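The Tindall Inventory

By Dorothy Heywood

The Office of Household Effects wishes to inform the family of the late Mrs. Tindall that the listing of her property was completed on 6/27/20, with the exception of one article.

That was the first sentence of the letter, and Wendy Hebden had written it four times. She was a Senior Lister. In her years of service she had closed 127 houses, and she had never before sent out a letter containing the word "exception."

The rules of the Office were clear. Every article was to be entered under one of 78 headings. A ladle went under Kitchen, Utensils. A single glove went under Apparel, Incomplete. There was no heading for things the Lister did not recognize, as the founders had not expected the matter to arise.

The article had come out of the bottom drawer of the hall dresser, beneath the tablecloths. It was gray and soft, longer than it was wide, and rounded along its sides. Hebden entered it as a slipper. Her junior, Sarahí Becerra, respectfully recorded a differing opinion and entered it as a pouch. Under Rule 10, a disputed article was to be brought to the examining table and held up in plain view until agreement was reached. 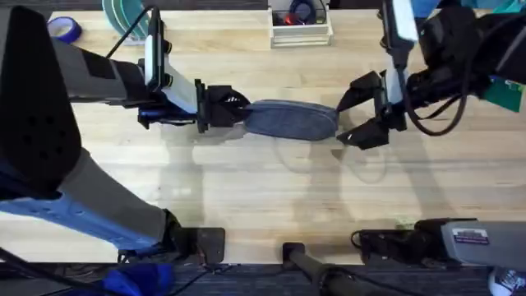 The disputed article at the examining table.

"It is the shape of a foot," said Hebden.

"It is the shape of a pair of eyeglasses," said Becerra.

"The weave is that of a house shoe."

"With respect, the Office has no standard for the weave of a house shoe."

This was correct, and Hebden noted it in the margin. They considered the article until the lamps were lit in the corridor. At the close of business it was returned to its envelope, and the envelope was initialed by both parties.

In the morning Hebden telephoned the daughter, Najwa Issa, and read her the description in full. There was a silence on the line of a length that would ordinarily be entered as a disconnection.

"She kept it by the bed," the daughter said at last. "I used to hold it when I had a fever. I never asked her what it was for."

Hebden thanked her for her assistance. She took a new card from the box and wrote, in the space reserved for the heading, Held. She then wrote the number 79 beside it, initialed the change, and passed the card across the desk for a second signature.

Becerra read it twice and asked for the pen.

RECENT FICTION
The Trumidel Road Toll
A Clerk in February
Minutes of the Lernari Choir
Two Keys for Plevon House, by Wendy Ashworth

Contact the Editors | Submissions | Copyright, all rights remain with the authors | Back to top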